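Surface Materials for Small Kitchens: Marble and Its Stand-Ins
Handout 3, Interior Materials I
Instructor: Seraina Gasser
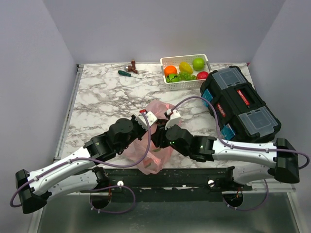

Fig. 1. Marble-patterned top with white and gray veining, against a pale back wall.

Reading for this session: the chapter on stone in the course packet, up to the section on outdoor paving. Bring the sample cards you were given in June.

What the word covers

In the trade, "marble" is used loosely. Geologists mean limestone that has been changed by heat and pressure until its grains lock together. Sellers may use the word for any stone that takes a polish, and catalogs use it for patterns printed on something else. In your project notes, write "marble" only when you know the material is stone. Otherwise write "marble pattern" and name the material separately if you know it.

Where the veins come from

Pure marble is white. Veins are minerals other than calcite, carried in or left behind while the rock was forming. Clay and graphite give gray lines. Iron compounds give yellow, brown, or red. Serpentine gives green. A vein is often a slightly weaker place in the slab, and fabricators try to keep sink cutouts away from the larger ones.

Acid and stains

Calcite reacts with acid. Lemon juice, vinegar, wine, and many bathroom cleaners will leave a dull mark on a polished top. This is called etching. It is a change in the stone itself, and a sealer does not prevent it. A stain is a different problem: oil or coffee has soaked into the pores. Sealer slows staining. Students mix these two up every year, so expect to be asked about them.

Finishes

Polished: shiny, shows etching clearly, darkest color.
Honed: flat and smooth, hides etching better, takes in oil a little faster.
Leathered: slightly uneven to the touch, more often seen on dark stone.

Grit numbers are not the same from one shop to the next. A honed finish may stop at 800 or well before it. Ask for a finished sample before you specify.

Stand-ins

Laminate is printed paper under a clear resin layer, bonded to a board. It is light and cheap. Seams and front edges are the usual weak points, and a hot pot will blister it.

Engineered quartz is crushed mineral held in resin. It resists acid well but can discolor under a hot pan.

Porcelain slab has the pattern printed on the face. On many products the veins stop at the edge, which you will notice on a mitered corner.

Printed patterns repeat. When you lay out two sheets side by side, look for the same vein showing up twice and shift one sheet if you find it.

Case: the Pombridge apartments

The owner wanted one look in 37 kitchens. Melis priced honed stone and Vitetti priced laminate. The laminate was chosen for the rental units, and stone was kept for the lobby desk. After the first year, most of the repair calls concerned swollen edges next to the sink. The drawings had left out a bead of sealant at the back joint. See the detail on page 106 of the packet.

For next time

Write one page comparing two of the materials on your sample cards. Cover heat, acid, edges, and repair. Use the Brutora data sheet for thicknesses.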